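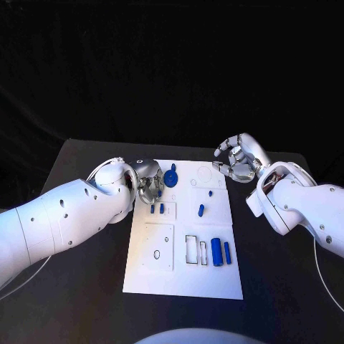 Litstead Football Club

The Litstead Football Club is an amateur Australian rules football club from the farming town of Litstead, and for most of its long and rather bumpy life it has played in the Ledesma District League. The club wears green and white hoops, goes by the nickname "the Herons," and is best known outside the district for its yearly meeting with neighboring Grultelley, a match that people in both towns still plan their winters around.

History

Football was being played in Litstead well before there was a club to organize it, mostly on a sloping paddock behind the flour mill, where the team kicking downhill had a very large advantage and everybody knew it. The club proper grew out of those games, joined the league as its smallest member, and spent several seasons at the foot of the ladder before winning its first premiership by 2 points over Flalleo. 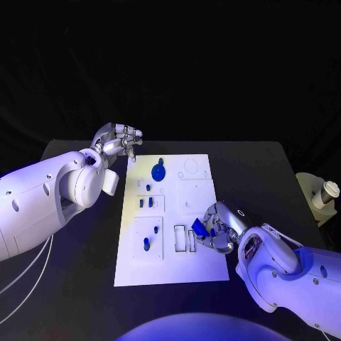 Two white robot arms reaching toward a white board on a dark gray table.

A long quiet stretch followed. Players drifted off to bigger towns for work, the reserves side folded and came back more than once, and for a time the club trained together with Flalleo so that there would be enough people for a proper practice match. Talk of a full merger came up often in those years, and members voted it down with 133 against, a result that is still brought up fondly at the season dinner. 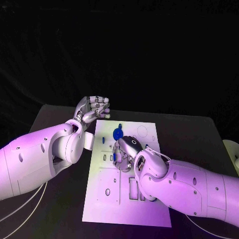 Home ground

The Herons moved from the mill paddock to the Litstead Recreation Reserve, a flat and generously wide oval lined with old gum trees on the western side. The small grandstand seats 444, although plenty of regulars would sooner park along the fence and toot their horns after a goal. The far pocket tends to hold water by July, and visiting coaches have been known to grumble about it (home coaches too, in a wet year).

Rivalry with Grultelley

Litstead and Grultelley play each other twice in the regular season, and the second meeting is for the Creek Shield, named after the narrow creek that divides the two districts. The shield itself is a plain piece of red gum with a brass plate for every winner.

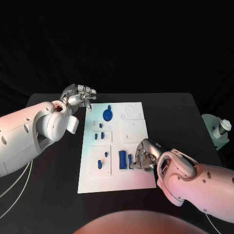
Grultelley had the better of the early years and once held the shield for 16 seasons in a row, a run that ended on a muddy afternoon at the Reserve with a kick after the final siren. Since then the honors have been shared much more evenly, and the winning side by custom hosts supper for both teams in its own clubrooms.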